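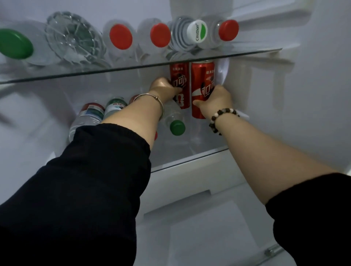

DIRNIS, February 19, 2018. The city's electric utility would like residents to get rid of their second refrigerators, and residents would like the utility to mind its own business. That is where matters stood at the end of the first public meeting on the subject, which ran long and was held in a room with no refreshments. Mosa Electric says 3,105 of its household customers keep an extra fridge running in a garage, a basement or on a back porch, and that a good many of them hold very little. The company's idea of a tragic case is a full-size unit humming through the winter for the sake of a couple of red cans standing upright beneath a glass shelf, close enough together that a person could take one in each hand and leave nothing to chill but the mustard. Several people at the meeting felt this was aimed at them.

The plan, which takes effect with the spring billing cycle unless the city council finds a reason to stop it, is simple enough on paper. A customer calls the utility. A truck comes. Two people carry the fridge out, provided it is plugged in and still cooling when they get there. The customer receives a one-time credit of $18 on the next bill and, in theory, a smaller bill after that one.

The requirement that the fridge be working took up much of the evening. Mosa wants machines that are drawing power, and sees no savings in hauling away ones that quit years ago and are now used to store paint. Residents with dead refrigerators, who turned out to be numerous and well organized, took the opposite view. One man said he had been waiting since the previous mayor for somebody to take his. He was told the program could not help him. He asked whether it could help him if he had it repaired first. After some whispering at the front table, he was told that yes, technically, it could.

Hường Hứa, who runs the efficiency office at Mosa and did most of the talking, had brought slides. The slides showed that the refrigerators people keep in garages are usually the ones they replaced in the kitchen for being old, loud or brown. They also showed that a garage is a poor place for a refrigerator, as it is hot in the summer, and that in a cold winter some older models get confused, decide they have done enough and let the freezer thaw. A woman in the front row said hers had done exactly this in January and ruined a ham. Hứa said she was sorry about the ham.

"I want to be clear that we are not coming into anybody's garage," Hứa told the room. "You call us. If you don't call us, you will never hear from me again." There was scattered applause at this, which she accepted gracefully.

The utility's interest is easy to explain. Dirnis buys most of its power from elsewhere, and pays dearly for it on summer evenings, when everyone gets home and turns everything on. An old fridge in a hot garage works hardest at that very hour. Removing enough of them, Mosa argues, would put off the day when the city has to pay for a bigger substation on the east side, a project nobody on the east side wants to look at and everybody on the east side will eventually need.

The residents' interest was harder to pin down, though it was expressed with feeling. Some spoke up for the holidays, when there is a turkey to consider. Others mentioned teenagers. A retired bus driver described an arrangement in which the kitchen fridge belonged to his wife and the basement fridge to him, and said that their marriage had been on a sound footing ever since. He did not care to have an electric company involved in it. Another speaker pointed out that she fished, and that her family had asked her, more than once, to keep the bait somewhere else.

There was some discussion of whether people could be paid more. The credit was compared by various speakers to the price of a pizza, a haircut and a parking ticket. Hứa explained that the sum had been worked out from the cost of collection and what the scrap brings in, and that the real money was in the electricity a household would stop buying. This was received about as well as such statements generally are. A younger man near the back asked if he could have the $18 and keep the fridge if he promised to unplug it. He could not.

Collected machines would go to Gekik, the scrap and recycling yard out past the rail crossing, which has a contract to drain the refrigerant, strip out the metal and deal with the foam. Gekik's manager attended but spoke only once, to ask that people please empty them first. He did not go into detail. He said it again on his way out, to nobody in particular.

The warmest words of the night for the program came from Dudás Appliance on Market Street, and they came with a flyer. The store plans a sale on small refrigerators to run alongside the pickups, offering what the flyer calls "a right-sized cold space for your garage or den." A council member asked whether selling people a new second fridge as the old one went out the door might defeat the purpose. The store's representative said the new ones used far less power, which Hứa confirmed with the look of someone who had hoped to get home without having to. She added that the least hungry refrigerator is still the one that is switched off. The representative said the small ones also come in red.

Mosa tried something like this once before, on a smaller scale, in October of last year, when it offered pickups to customers on a few streets near the high school. It got 11 refrigerators. The utility calls this a pilot and says it learned a great deal from it, chiefly that basement stairs in that neighborhood were built by people who expected never to carry anything up them. One unit had been lowered into place before the house was finished and could not be taken out by any route the crew was willing to try. It is still there, and still running. Mosa lists it in its report under "deferred."

The report also contains a page on what the pickup crew heard from customers, and it may be the most useful part. People gave up the second fridge easily enough when the children had moved out, or when they had opened the door for the first time in a while and not liked what met them. They held on to it when it had belonged to a parent. A few called to cancel on the morning of the pickup. One called the day after and asked for it back, and was told, as kindly as the form letter allows, that it had been flattened.

Council members seemed inclined to let the plan go ahead, there being no city money in it and no obvious villain. The only amendment offered would let customers in apartment buildings take part, provided the landlord agrees and the fridge belongs to the tenant. That drew a question about shared refrigerators in laundry rooms, whose ownership in at least one building on Canal Street is apparently a matter of long dispute. The city attorney said he would look into it. He did not say when, and he wrote nothing down.

Asked afterward whether she kept a second refrigerator herself, Hứa said she used to. It was an almond-colored model with a handle that came off in your hand, and she inherited it along with the house. She kept it for years, she said, mainly for seltzer, and got rid of it after she took the efficiency job and it started to come up at parties. She now keeps the seltzer in the kitchen, where her family drinks it, and she is always out.

The council is expected to take up the matter at its next regular session. Customers who want to be placed on the pickup list can call Mosa's main number and ask for the efficiency office. Freezers qualify under the same rules, window air conditioners do not, and the crew will not move anything that is currently holding up a shelf.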